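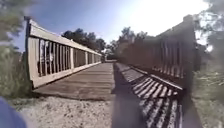
3. Study area and survey method

3.1 The Londcombe trail

The survey was carried out on the public trail at Londcombe, which links the housing on the east side of town with the Riviere school grounds and the bus stop beyond them. The trail is open to walkers and cyclists. Motor vehicles are not allowed on it, apart from maintenance trucks on the unpaved part. It was chosen for two reasons. First, it has only two entrances, so most trips can be treated as through trips. Second, it changes surface several times over its length, and residents had raised the surface as a concern in earlier meetings with the town.

Before the trail opened, people going to the school on foot had to use the shoulder of the county road. That route is still available and is shorter for households at the north end of the Camska development. We therefore expected some residents to keep using the road, and the questionnaire asked about both routes.

3.2 Trail sections

For the analysis, the trail was divided into sections by surface. The unpaved sections run through scrub and have no edging. In several places the gravel has moved to one side and users follow a band of packed dirt next to it.

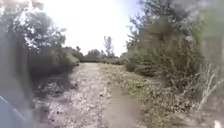 Maintenance on these sections is limited to cutting back growth in spring and adding gravel where the town thinks it is needed. There is no fixed schedule. The town's records list the date of each visit but not the amount of material used, so we could not include maintenance as a variable.

The bridge section is different. The deck is made of planks laid across the direction of travel, with a railing on each side. Cyclists are asked to dismount before crossing, although the rule is posted only at the east entrance. Because walkers and cyclists share the deck, the bridge was treated as its own section in the questionnaire, and answers about it are reported separately in Section 4.

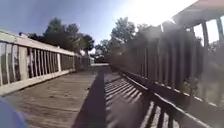

Figure 2. Deck and railings of the footbridge on the Londcombe trail.

3.3 Questionnaire

A paper questionnaire was mailed to all households in the Camska development and the streets next to it. An online version, hosted on the Triteo survey platform, could be reached through a code printed on the cover letter. Each code could be used once. The closing date was May 1, 2023, and forms that arrived later were left out.

We received 422 usable responses. Of these, 92 came from people who said they had never used the trail. These respondents skipped the questions on surface and comfort but answered the ones on route choice, and they are kept in the sample for that part of the analysis. Leaving them out would have made the trail look more popular than it is.

Respondents who had used the trail rated each section for comfort, personal safety and ease of passing other users. Ratings were given on a five-point scale. An open question at the end asked what, if anything, would lead the respondent to use the trail more often. Answers to this question were coded by Baptiste Royer and checked by a second reader. Where the two disagreed, the answer was discussed and given a single code – no answer was dropped for this reason.

3.4 Limits of the method

The survey has several limits. Households were the unit of mailing, but individuals were the unit of response, and we do not know who in each household chose to fill in the form. Parents of children at the Riviere school may have been more likely to reply than other residents. We asked about children in the home so that this could be examined, and the results are given with and without that group.

Seasonal effects are also a concern. Most forms were filled in during a dry spring. People asked to rate a gravel path after several weeks without rain may give it a higher score than they would in winter, even though the form asked them to think of the past year as a whole. A second mailing in the winter months would help to settle this point.

Finally, the answers are self-reported. No counters were installed on the trail, and the trip frequencies used in Section 4 should be read as a measure of habit as people remember it. Earlier studies of walking routes have found that people tend to report more trips than they make – we have no reason to think our respondents were different.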